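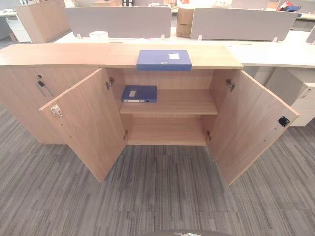 Morag Moffat wrote in after the last post to ask why the tile map in Custby still stutters on load when the sprite atlas was cut in half. Her guess was garbage collection. Mine was the same until I profiled it.

The collector accounts for very little. With the level editor's default export, every tile layer is written as a plain JSON array, and the loader parses all of them before the first scene starts. The test level has 546 objects across its layers, most of them decorative. Parsing took 582 ms on my old laptop. Drawing the first frame took 55.

I tried two changes.

The first was to compress the layer data on export. File size dropped a lot, load time hardly moved. Decompression ate most of what the smaller file saved.

The second was to split the level into chunks and load only the ones near the spawn point. I used Pons for this, as it already has a chunk writer and I did not want to maintain my own. The rest load in the background while the player is standing still in the intro. The stutter is gone on the laptop. On my phone there is still a short hitch when the second chunk comes in, and I have not traced it yet.

One warning if you do the same: object IDs are unique per file, so after the split you will get duplicates. Triggers that point to an ID will fire on the wrong door. I now add an offset of 500 per chunk at export – crude, and it will break on any chunk with more objects than that.

Ronum has the same loader and will get the same fix in June. The export script is in the usual repository, under tools. It needs the current version of Pons and fails without a message on the previous one.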